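Pickled cucumbers, batch four: less salt, same jar

2021-09-10

The July batch came out too salty to eat without rinsing, so I have changed the method. Notes are below, mostly for my own use next summer, but a few readers asked for weights in place of spoonfuls and this time I have them. 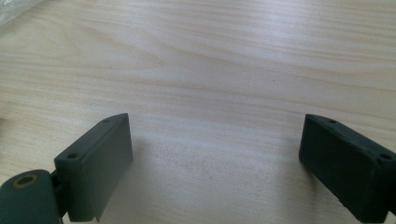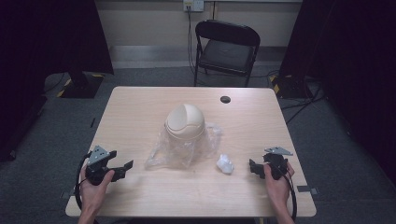
The cucumbers are Gilska, a short ridge variety with a thick skin and small seeds. I had grown Juren in previous years. Juren crops earlier but goes hollow in the middle once it passes the length of a finger, and a hollow cucumber fills with brine and turns soft. Gilska stayed solid at twice that size. The skin is more bitter, but fermenting removes most of that.

Weights for this batch:

Cucumbers, trimmed: 1228 g
Water: 300 g more than was needed to cover, kept back for topping up
Garlic: 10 cloves, peeled and left whole
Dill: two flowering heads
Blackcurrant leaves: six
Black peppercorns: one teaspoon

Salt is worked out from the combined weight of cucumbers and water. My earlier mistake was to make a brine at five per cent, pour it over, and then top up with more of the same brine every time the level dropped. Water evaporates and salt does not, so each top-up made the jar stronger. I now use three and a half per cent of the total and top up with plain boiled water, cooled.

Cut a thin slice from the blossom end of each cucumber. That end carries an enzyme which softens the flesh. I skipped this step in batch two and could tell by the fifth day.

Soak the trimmed cucumbers in very cold water for two hours. Pack them upright, tightly, with the garlic and peppercorns at the bottom and the leaves on top. The leaves contain tannin, which helps with crispness, and they also stop small pieces from floating. Oak or vine leaves will do the same job. I tried a pinch of black tea in batch three, and while it worked, the brine went an unattractive brown.

The jar is a Zoston two-litre with a clip lid. I take the rubber seal off for the first week so that gas can escape, and put it back when the bubbling slows. The glass weight sold with it is slightly too narrow and tips to one side if the cucumbers underneath are uneven. A small saucer fits better.

Timings so far:

Day two: brine still clear, smell mostly of dill.
Day three: cloudy, small bubbles at the neck.
Day five: a thin white film on the surface, skimmed off with a spoon. It came back on day six and was skimmed again.
Day eight: sour, still firm, centre of the cucumber not yet changed in colour.

I moved the jar to the fridge on day nine. The previous batch had two more days at room temperature and was noticeably sharper, which suits a sandwich but not much else.

The spare brine went into a potato soup, following a recipe on the Khương site that uses 106 g of it in place of salt. Add it after the potatoes are tender. Acid keeps them hard, and I have wasted an hour of gas finding that out.

Batch five will be the same weights with horseradish root added, if the shop has any.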